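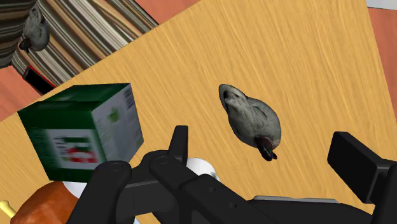
Oil or film finish for a kitchen table that gets used every day?

Grimwood Forums > Finishing > Tables and counters
Page 1 of 1

dkioko
Posted 21 April 2020

I have a bare wood kitchen table to finish and I keep changing my mind. The color I'm after is the warm yellow in the picture at the top, with the grain lines still easy to see. No stain.

The table seats six. Two of those seats are kids who do homework there, paint there and put wet cups wherever they like. My wife wants something we can wipe and forget. I want something I can fix without stripping the whole top.

The two I have on the shelf are Kolto hard oil and Plamaler water-based satin. The oil has been open since February, the Plamaler is new. I can use either one, and I have test boards cut from the same wood. Dining room is heated, humidity is all over the place in summer.

What would you put on it?

Dennis Kioko

oldshellac
Plamaler, or any decent water-based. Three coats, light sanding between, leave it alone for as long as you can stand before putting anything heavy on it. I did ours that way and the kids have left home since.

One thing about color. Water-based goes on clear and stays pretty much clear. If you want warm yellow and the wood is pale, you'll be let down. Try it on the test board and look at it in daylight before you commit.

rai_bench
I'd go the other way. Oil. A film finish on a family table looks great until somebody drags a pot across it, and then you have a white scratch you can't touch up. With oil you sand that one spot, wipe more on, and by the next day you have to hunt for it.

It's more upkeep. Figure on a fresh coat once or twice a year in that kind of house.

oldshellac
Once or twice a year is what people say. I've seen plenty of oiled tables that got one coat when they were built and nothing after that. They have gray rings all over them. You have to be honest about who lives in the house.

rai_bench
Those tables never had enough oil on them to begin with. One coat isn't a finish. You want at least three, wiped dry each time, and a good long wait in between.

marlow_t
Dennis, which Kolto is it? There's a thin one and a thick one. The thick one leaves more of a sheen and holds up better to water. The thin one I'd keep for tool handles.

Also check it hasn't skinned over. If the can has been open since February and it was more than half empty there's a good chance it has started to go. Stir it, strain it through an old stocking and put some on scrap. If it's still tacky after two days, throw it out.

dkioko
Thick one. There was a skin on it. I cut around the skin and what's underneath looks fine, but I'll test it first.

Forgot to ask about sanding. The top is at 100 grit now. How far do I go?

marlow_t
For oil I stop at 180. Some people like it finer. I've tried it and the top coat looked thin to me, and it didn't feel any smoother a month later. For the water-based stuff I'd stop at about the same place, then wipe it down with a damp rag, let it dry and knock the fuzz off with the last paper you used. If you skip the damp rag the first coat will raise the grain for you.

hollis
I don't agree with stopping at 180 on a tabletop. You see a top at a low angle every time you sit down, and with a window behind it every swirl shows. I go to 220 by hand, with the grain, on everything people eat off.

Don't skip from 100 straight to the end either. Go through 120 and 150. Pencil scribbles all over the top before each grit, and you're done with that grit when the pencil is gone.

oldshellac
220 by hand with the grain is good advice for either finish. Agree on the pencil.

gwen_p
Coming at this as someone who only lives with the table and didn't build it. Ours is oiled. It does fine with water if you wipe it up the same evening. What got it was:

turmeric
a red paper napkin that stayed damp overnight
nail polish remover (my daughter, and that would have ruined anything)
the bottom of a cast iron pan

The iron one left a black mark that went deep. My husband sanded it and it came back lighter but you can still find it. Everything else came out.

I like the table. I would still tell a family with small kids to get a coating on it for the first few years and do the oil later.

rai_bench
Doing the oil later means taking the film off first, all of it, or the oil won't go in. It's a weekend of sanding and it's worse on the edges. Going from oil to a film is no picnic either, but if someone wants to start with one and move to the other, at least know what the job is.

hollis
It's one sheet of wood with four edges. I've stripped worse on a Saturday morning.

rai_bench
With a scraper maybe. Most people here would be using a little orbital with worn-out discs.

marlow_t
Back to the color. Kolto over pale wood goes warmer the day you put it on and then a bit darker over the first year. If the yellow matters most to you, that settles it for me. You can get some warmth under a water-based coat with a wash of dewaxed shellac first, but now you have two products that have to stick to each other.

oldshellac
They'll stick. Dewaxed shellac is fine under it. I do it all the time. Thin coat, an hour or two, scuff it, carry on.

And whichever one you use, please lay the oily rags out flat outside until they're stiff. Don't ball them up in the trash can. I shouldn't have to say it but there's a thread on it every year.

dkioko
Thanks everyone. Test boards are done. The old Kolto dried overnight so it seems to be OK. I did one board with oil, one with plain Plamaler and one with shellac under the Plamaler.

Plain Plamaler is out, too pale. The other two are close enough in color that my wife couldn't pick between them from across the room. I left a wet glass on each overnight. The oil board has a faint ring, the shellac one doesn't.

So it's shellac and water-based for the top. I think I'll oil the legs and the apron, they never see a cup anyway.

rai_bench
The oil board had one day to cure. Try that ring test again in three weeks and see.

hollis
He has kids waiting to eat dinner.

dkioko
I'll keep the board and try it again. Does the underside of the top need the same number of coats as the face?

marlow_t
Yes. Same finish, same number, or close to it. Summer humidity like yours will cup a wide top that's only sealed on one side.

oldshellac
I've never done more than one underneath and mine are flat.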